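The Slow Return of the Bean Supper
Friday, January 17, 2025 | By the Novden Food Desk
3 min read

Dried beans have regained a place on the menus of Novden. Cadwaladr, the dining room on the harbor road, now serves 13 bean dishes through the winter, most of them cooked overnight in covered pots.
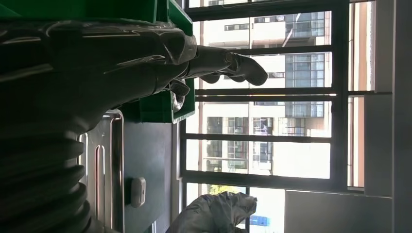
Do dried beans need to be soaked? Soaking shortens the cooking time and helps the beans cook evenly, but lentils and split peas may go straight into the pot.

The kitchen begins with 900 grams of white beans, an onion and a spoonful of mustard. Salt is added early - a practice once discouraged - and the pot stays at a low simmer for

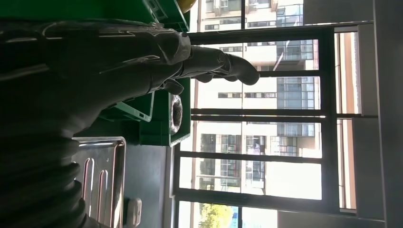 as long as the skins remain firm. Molasses is held back until the beans are tender. The Prameck mill, which supplies the restaurant, sold 3360 sacks last season and will plant a second field in June. 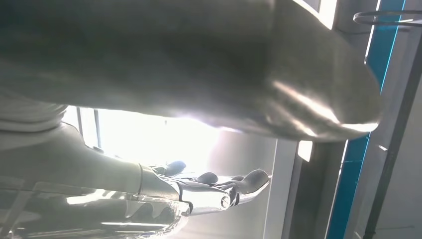

How long will cooked beans keep? Stored in their liquid in a covered dish, they keep for 4 days in the refrigerator.

Related
Trikgate Market: A Winter Guide
Brown Bread for the Supper Table
Cooking With Split Peas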